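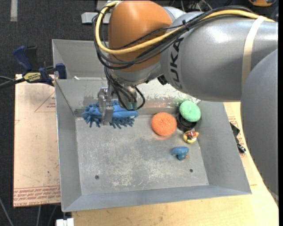
Photo: cell 2 overhead / Jayson Maglaya, Plidmont workshop

December, notebook entry, bin cell

Protective stop again, same flavor as before. Writing it up properly this time because my last entry on the subject read, in full, "arm unhappy, restarted," and has been of limited use to anyone, me included.

What happened: running Jutivero on the mixed bin, the usual soft and awkward things. Pick on the duster was fine. Lift was fine. Then the wrist started its long turn toward the drop pose, got most of the way, and the controller threw an external torque fault and locked the brakes. Duster still in the gripper, dangling with great dignity. Nothing under it got hit. Arm was in reduced speed and I was outside the tape with the enable in my hand, so no drama, only a bang from the brakes and the sound of me saying a word.

First theory was the payload setting, since I had changed the finger and might have left the old mass in. Checked. Mass was right, which was annoying.

Second theory was the bin shifting and the finger catching a wall. The clamp had not budged when I leaned on it. I ran the same move with the bin pulled off the table entirely and got the same stop, at the same joint angle to within a degree. So the bin is innocent and I owe it an apology.

Third theory, and the one I should have started with, is the dress pack. The yellow cable comes down across the orange-brown joint cover and loops back up tight around the side of it, and the black bundle does nearly the same thing a bit lower. It looks tidy. It looks so tidy that I was proud of it. There's no slack in that loop for the joint to use, so when the wrist winds far enough the cable goes taut and the arm, quite correctly, reports that something is pulling on it. The something is my cable management.

Test: jogged the joint by hand at 4 percent with a finger under the yellow cable (arm in manual, enable held, my other finger well away from anything I'd miss). Tension comes on at 68 degrees. The fault comes a little after. Cut the tie, eased the loop out, jogged again, no fault. Put it back tight, fault. I could have stopped there but did it once more out of spite.

What I don't like is how many cycles it ran before complaining. The log says 400 since I last dressed the cables, and the planner only picks the long way around when the grasp comes in from the back left, so it has been tugging on that cable now and then the whole time. Jacket looks all right where I can see it. The part under the strap I haven't seen.

Cheetham asked whether we could raise the torque threshold. We could. We could also take the batteries out of the smoke alarm. Left it alone.

Done today:
Loop let out by about 200 mm, strap moved back, new tie left loose enough to slide.
Joint limit narrowed in the Vuvum config so the planner can't pick the long way at all. Costs us a few poses at the back wall.
Trimmed the tie end. I had left the old one sticking up, sharp side out, right where a sleeve goes.

Still to do:
Strap off, look at the jacket underneath, replace the cable if there's a flat spot.
Check the thin black cables down at the wrist. One of them has a loop of its own and I no longer trust loops.
Ask for a proper swivel guide instead of my knots. Quote went in once already and came back with a question mark on it.

Until the cable has been looked at: reduced speed only, and whoever runs it stays on the enable. If it stops, write down the joint angle before you restart. I have taped a pencil to the pendant.

— J.M.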